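Clelach housing office replaces kitchen refrigerators with shared small units

The housing office in Clelach has finished the first stage of a program to put reconditioned small refrigerators into rented rooms that have no kitchen of their own. The office said 54 units were delivered and signed for by the end of October. A further 40 are being cleaned and checked and are due to go out before spring.

The program covers 334 rooms in the older buildings on the east side of town. Most were built as single lodgings with a shared kitchen on each floor. Tenants have used full-size refrigerators in those kitchens, with one shelf assigned to each room. The office plans to retire the full-size machines floor by floor as the small ones arrive.

Howard Pilkington, who runs the program for the housing office, said the change was made on grounds of power use and space. A full-size refrigerator in a shared kitchen is opened many times a day and is rarely full, he said, and several of the old ones no longer hold a steady temperature.

"We had machines set to the coldest mark and still reading too warm on the top shelf," Pilkington said. "Past that point you are paying for repairs every few months."

The small refrigerators are secondhand. They come from closed offices, student rooms and private homes, and are collected by Gristia, a local repair firm that holds the contract for cleaning and testing. Makes and ages vary. The contract does not require the outside of a cabinet to be restored, and stickers and scuff marks left by earlier users are accepted as long as the door and the side panels are sound.
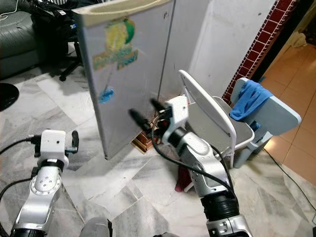

Gristia works to a checklist of 18 points, agreed with the housing office before the first deliveries. The first group of points deals with the cabinet. The door must close under its own weight from a hand's width open, the hinges must not drop, and the gasket must grip a strip of paper at all four sides. A gasket that is stiff but whole is washed in warm water and reseated. A split gasket is replaced, and if no part can be found the unit is rejected.

The second group deals with the cooling side. Each unit is left standing upright overnight before it is switched on. It then runs empty for a full day with the thermostat at its middle setting, with one thermometer on the upper shelf and one at the bottom of the compartment. The two readings are logged at the start and end of the working day. A unit passes if both readings stay at or below 40 degrees Fahrenheit once it has settled.

Touran Nikzad, the workshop lead at Gristia, said most failures show up during that run.

"Either it gets down to temperature and stays there, or the compressor never stops," Nikzad said. "If it never stops, we look at the door seal first, then the thermostat. After that it is usually not worth the labor."

The third group of points covers the inside. Shelves, drip trays, door bins and drawers are taken out and washed separately. Wire shelves are checked for rust where the coating has worn at the ends. A cracked drawer is acceptable if the crack does not reach the bottom. A missing drip tray is not acceptable in a unit with a freezer section at the top, as meltwater would run down onto stored food.

Placement in the room is set out in a separate sheet given to tenants at delivery. The refrigerator is to stand on a hard, level surface, clear of the wall at the back by the width of a hand. It may be raised to bring the lower shelf to a more convenient height, and it should be raised in ground-floor rooms where floors are mopped often. The sheet permits a solid wooden stand, or bricks laid flat and close together, with cardboard or a thin mat beneath to protect the floor. Loose bricks set on edge are not permitted. The raised unit must not rock when the door is fully open and the door bins are loaded.

Pilkington said the question of height came up more often than expected. Several older tenants asked for the refrigerator to be lifted so that they would not have to kneel to reach the bottom drawer. The delivery crew now carries a level and a set of packing pieces, and adjusts the base before the unit is plugged in.

Door direction is noted on the request form. Many of the rooms are narrow, and a door that opens toward the bed or across the entrance is a nuisance in daily use. Where the hinges can be moved to the other side, Gristia does the work in the shop. Where they cannot, the office tries to match the unit to a room with a suitable corner.
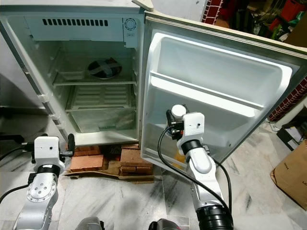 Tenants are asked to defrost the freezer section when the ice is as thick as a pencil. The sheet gives the steps in order: turn the dial to off, unplug the unit, take out the food, leave the door open, and set a towel under the front edge. The use of knives or other sharp tools on the ice is ruled out. Damage of that kind was the most common reason for scrapping units in a trial held last year at Nakpan House, one of the smaller buildings.

The same trial led to two changes in the tenant sheet. The first concerns loading. Tenants had been packing the upper shelf tightly against the freezer section, and food there was freezing while the bottom of the compartment stayed warm. The sheet now asks for a gap between items, with raw meat kept in a closed container on the lowest shelf and produce in the drawer. The second concerns smell. A small open dish of baking soda is recommended on an upper shelf, to be replaced every two months.

Each unit is supplied with its shelves, one drawer and at least one door bin. Ice trays are not included. Tenants may add their own containers, provided the door still closes without being pushed.

The cost of the first stage has been met from the housing office's repair budget. Pilkington did not give a total, but said the price of a reconditioned unit, with testing and delivery included, came to less than a single compressor repair on one of the full-size machines. Power for the small units is included in the rent for the current lease year. The office has not decided whether they will be metered separately after that.

Some tenants have objected to the removal of the large refrigerators. A letter sent to the office from residents of the Flesora building said that a small unit could not hold a week's food for two people, and that the freezer section was too shallow for anything larger than a flat package. The letter asked for one full-size machine to be kept on each floor.

The office has agreed to keep one full-size refrigerator on alternate floors in that building until the end of the lease year. It will be reserved for large or frozen items, labeled with the room number and a date. Unlabeled food will be cleared out at the end of each month.

Nikzad said supply was steady for now but uneven in size. Units with a separate freezer door are seldom offered, and most of those collected have a single door with the freezer section inside. Firms and households with a small refrigerator to give away can arrange collection through Gristia. The unit should be empty, unplugged and defrosted, with the shelves taped in place or packed separately. Cabinets with a punctured inner liner or a cut power cord are not accepted.

Refrigerators that fail the checklist are stripped for shelves, hinges, thermostats and door bins before the gas is recovered and the cabinet is sent for scrap. Parts are sorted by fit, as the labels on older units are often worn or missing. Nikzad said shelves were the item most often needed, followed by door bins.

Rooms on the upper floors will be served next, starting with those where the shared refrigerator has already been switched off. Tenants who have not returned a request form can collect one at the housing office front desk until 4 p.m. on working days. The form asks for the room number, the preferred door direction, the width of the space available and whether a raised base is wanted.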